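Equipment Planning for Small Automation Projects
Handout 4: Putting a budget together for a two-arm bench cell

Prarndale Technical Institute, August intake

Bring this one to the lab session, and bring a pencil, as you'll be changing your numbers a lot. I've been writing equipment budgets for years and I still get my first draft wrong, usually by forgetting cables.

1. Start with the job

Before you open a single catalog, write down what the arms have to do. Pick up a glass, hang it on a rack, put it back. That's a real job, and it already tells you plenty: light loads, short reach, two arms sharing one small table, and grippers that won't crush a tumbler. If your job description runs over half a page, you probably have two jobs and should price them separately.

Then list what the arms need to sense. Wrist cameras are the line I see cut most often, and it's a shame, since they're cheap next to everything else on the list. Put lighting on the same line. A camera quote with no lamp money beside it goes straight back to the student who wrote it!
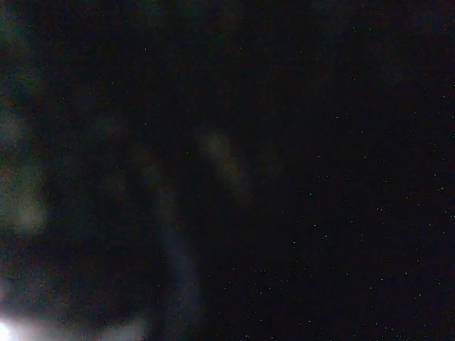 How much should we set aside for lighting?
For a cell this size I put down $400 - that covers two diffused lamps, the brackets and a dimmer. If the room has bright overhead light already, keep the line in anyway until you've run a test at the hour you plan to work. My test is at 7 in the evening, and I've never regretted doing it.

2. Price the frame and the floor of the cell

Everybody wants to talk about the arms, so I make us do the frame first. You need corner posts, walls, a table surface, a rail to mount the arms on, and plates to fix them down. Get two quotes. Last term ours came from Casier and Hakim, and the cheaper one left out the mounting plates, which we only noticed when I read it line by line on the bus home. With plates and brackets added back, the Casier frame kit came to $474 and was the better buy.

Measure your doorway, too. I mean it.

3. Arms, cables and the small stuff

The arm quote from Ornora was for a matched pair with an 18-week lead time, and the lead time matters as much as the price. If your project runs for one term, you order before the term starts or you borrow. Ask what comes in the crate: grippers, power supplies, spare finger pads, the lot.

For cables, sketch both arms at full stretch and measure along the sketch with some slack for the loops. The straight line from base to wrist will cheat you every time.

Props go in the budget as well. Plastic-looking wine glasses in red and green, a wire rack on a wooden base, a patterned cloth for the table and a mouse pad with The Starry Night on it are all things you can pick up in a home goods store, and I allow $50 for the whole pile. Keep the receipts in one envelope (please, one envelope).
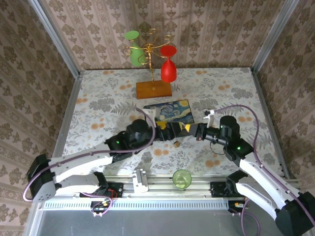
4. Worksheet for next session

Fill in one row per item: what it is, who sells it, price, lead time, and what stops working if it doesn't show up. Leave the last column blank if you don't know yet and we'll go through it together. Add a spares line of over 10 percent of the arm price - I'll ask you to defend whatever number you choose. Hand in the sketch with your cable lengths on it, stapled to the back.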